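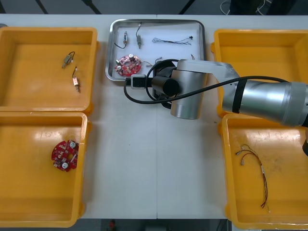 **Category: Race timing / missed passings**

Status: open, workaround in place
Raised by: Sigita Luik, timing, Rätsep track
Kit: Pultutier decoder, Okgate on the laptop, one loop at the finish table
Meeting: Kellwood Series, June round

### Summary

Okgate dropping laps in the MX2 and Open motos. Decoder shows 1,422 passings for the meeting, hand sheets say there should be 13 more. All 13 are missing at the finish loop, spread over 6 riders. Nothing missing in qualifying. Results for Open moto 2 went up wrong and had to be pulled, so please don't close this as "rider transponder fault" like the last one.

### What we saw

First sign was 9:50 or so, sighting laps, noise figure on the decoder higher than I like but not red. Left it. Qualifying fine, all classes, every rider on every lap, I checked against the sheet.

MX2 moto 1 – number 47 goes through in third, clear as anything, no passing. Okgate shows him a lap down and drops him to last. Next lap he's back. Added the lap by hand, carried on.

Open moto 1, same again, different riders. Always one lap here and there, never two in a row. That's what made me think it wasn't flat transponders. A flat one just stops.

By Open moto 2 I was adding laps while the leaders were still coming round and I missed one. Protest came in from the rider who got put fifth (he was third). He was right. Referee used the hand sheet, corrected result posted 40 minutes late. Not a fun chat.

### Tried so far

**Transponders.** Pulled all six after the last moto. All charged, all mounted on the fork guard the right way up, all read first time when waved over the test loop in the tent. Swapped two of them onto bikes that hadn't dropped a lap and sent them round after the meeting. Both read every time. So not those.

**Laptop.** Thought Okgate might be losing them between the decoder and the screen. Pulled the decoder's own memory over the cable and compared. Same count, same gaps. Software is showing what it was given. Also restarted it over lunch, no change, and the clock sync was fine before and after.

**Decoder.** Swapped for the Kellwood spare for the MX2 moto 2. Still dropped a lap. Spare is on older firmware too so I don't think it's a firmware thing. Original is back in now. 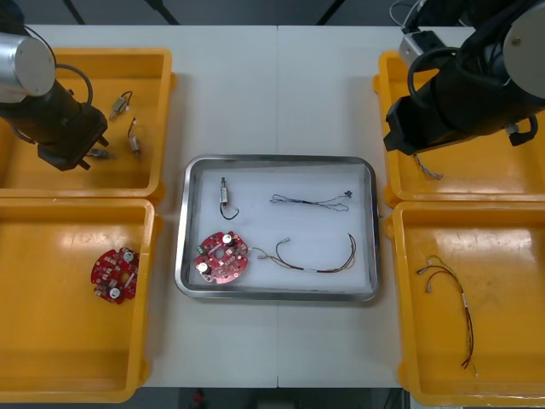 **Power.** Decoder was on the generator with the PA and the tea urn. Moved it to a battery at 14:10. Noise came down a good bit. Still lost laps after that, fewer, but the field was smaller by then as well so I wouldn't read much into it.

**Coax.** Wiggled everything at the junction box with somebody stood on the decoder screen watching the noise. Nothing moved. Connectors dry and tight. Haven't swapped the cable itself, we only have the one long enough.

**Position.** This is where I should of started. Went through the hand sheets and the marshal's notes on who was where on the track. Every missed lap that we've got a note for, the rider was far right, jumping. Leaders or people passing. The riders who roll the table down the middle are never missed.

### First reply from support (pasted from email)

> Hi Sigita, thanks for the files. Hit counts per passing look healthy in the center of the loop, then fall away sharply on some passings to 2 hits before the gaps start. We'd normally want a lot more than that. Has the loop been moved or the track widened since it was put in? Could you also tell us how high the riders are over it? The loop needs them near the ground.

### My answer

Yes to the track. Finish table was rebuilt over the winter, digger crew made it longer and took the right hand fence out by a bike and a half. I was told the loop "wasn't touched". True, it wasn't, and that's the problem. The track got wider and the loop stayed the same width.

Also the takeoff is steeper than it was. Qualifying everyone was tired of the ruts and rolling it, in the motos they're sending it. Fast ones in the Open class are properly up in the air where the loop is, maybe head height of the flag marshal. So two things at once:

- right edge has no wire under it
- riders on that line are at the top of the jump when they cross

Explains why quali was clean. Explains why it's the quick riders.

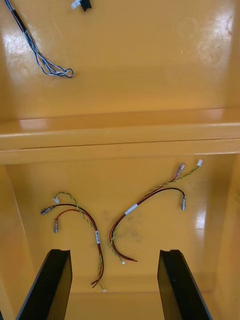 Dug a test hole on the right side after pack down and the end of the loop is well short of the new fence line. Wire itself looks good, no nicks that I could find, insulation whole. Resistance reads the same as the number penciled inside the junction box lid, which I'm taking to be from when it was fitted. So the loop's healthy, just in the wrong place.

### Workaround for the next round

1. Hay bales along the right side of the table to bring the line back in to where the wire is. Rätsep track boss OK with it as long as they're set before the takeoff and not on the landing.
2. Second hand scorer on the Open and MX2 motos. One calls, one writes.
3. Decoder on battery all day. Nothing else on that battery!!
4. Provisional results don't get posted until the sheet and Okgate agree. Even if the commentator is stood over you.

### Proper fix

Move the loop off the table altogether. There's a flat bit straight after the landing, before the left, where everyone's on the ground and in a fairly tight line. Needs a new slot cut, new wire, and longer coax or move the tent. Moving the tent is cheaper but then we can't see the flag. Checking with the referee if the finish line and the loop can be that far apart, or if the checkered has to move with it. I think it has to move, sup regs say the line is where the timing is. 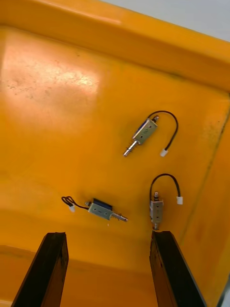 *Three push-pull solenoids, black leads, white connectors.*

### Still need from support

- Can the existing loop be extended by splicing, or does it need to be one length? Club would rather splice. I'd rather not.
- Is there an alert in Okgate for low hit counts, so I see it before the lap goes missing? Can't find one in the menus.
- Max coax length on this decoder. The manual we've got has that page torn out.
- When I insert a lap by hand, Okgate splits the gap evenly. Can I type my own time? Fastest lap award went to a made up number in MX2 and I had to take it back off the kid.

### Log

**16:55** – meeting file and decoder dump uploaded to ticket.
**17:20** – test hole filled, track signed off for practise.
**18:05** – corrected Open moto 2 sent to Kellwood office, overall changes, second and third swap places.
**18:30** – bales asked for. Waiting on a yes.

Leave this open please, I'll add the hit counts from the next practice session with the bales in. Phone is better than email in the evenings.

Sigita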